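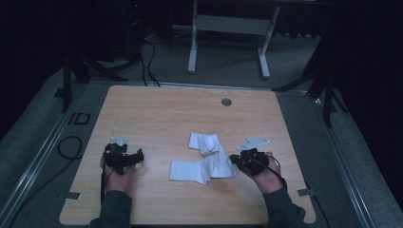 The Ferry to Baltdale

Anouk Verstraete got to the landing at Geltberg before six and found the gate chained. A card taped to the ticket window said the first boat would leave at 7:46. In all the years she had lived on that side of the water, the first boat had left at 6:30.

She sat on the bench with her bag between her feet. In the bag were a change of clothes, a loaf of rye, and the deed to her father's house, which she had promised to bring to the lawyer in Baltdale before he left for the winter. Her brother-in-law, Toon Leemans, had wanted to mail it. She had said no. The mail had lost her wedding pictures and she didn't plan to give it anything else.

It was December and still dark. A light was on in the pump house. After a while Gerrit Bakker came out of it with a thermos and stood near the bench, looking at the water.

"They changed the schedule," he said.

"I can read."

"You going over about the house?"

"Yes."

He poured coffee into the cap of the thermos and held it out to her. She took it. Gerrit had worked on the boat with her father until the engine was replaced, and after that he had worked on the pumps. He had a bad ear and turned his head when people talked.

"Toon says you're selling," he said.

"Toon is selling. I'm signing."

"It's a good house."

"The roof leaks over the stairs."

"It always leaked over the stairs. Your father kept a pan there."

She drank the coffee. It had sugar in it, too much, the way her father used to take it. Across the water a few lights came on in Baltdale, up on the hill first and then down along the docks.

At seven a car pulled in and a woman got out with a boy who was mostly asleep. The woman was Sneha Ahuja, from the pharmacy. She read the card on the window, said a word under her breath, and walked the boy back to the car. She left the engine running. Anouk could hear the radio through the glass, a man reading out road closings.

"What are they giving you for it?" Gerrit said.

"I don't want to say."

"All right."

"Less than it should be."

He nodded. He took the cap back, shook it out, and screwed it onto the thermos. "He tried to sell it himself once. Did you know that? Winter of 2000. He had a buyer and everything, a man from Zisel with a boatyard. Your father went across with the papers in his coat."

"He never told me that."

"He came back on the same boat. Never got off. He rode over, and they put the ramp down, and he stood there by the rail, and they pulled the ramp up again. I charged him for the return." Gerrit scratched his neck. "He paid, too."

"Why didn't he get off?"

"I didn't ask. It was cold. We had ice on the lines."

Anouk looked at the gate. The chain was new and the lock was old. She thought of her father at the rail with his hands in his pockets, and then she thought of the pan on the stairs, and the sound it made at night when it was nearly full.

The boat came in at 7:40 with its lamps on. A deckhand she didn't know undid the chain. Sneha drove aboard, and then a bread truck, and then Anouk walked up the ramp and bought a ticket at the window inside.

"One way or return?" the man asked.

"Return."

She stood outside for the crossing, on the side away from the wind. The sky went gray and then a little yellow. The boy in the car had woken up and was drawing on the window with his finger.

In Baltdale the ramp went down. The car drove off, and the truck. The deckhand looked at her.

"This is it, ma'am," he said.

"I know where it is," she said. "When do you go back?"

"Eight fifty-five."

She picked up her bag. The lawyer's office was up the hill, past the church, and his lamp was already lit. She sat down on the bench by the rail and cut a piece off the bread.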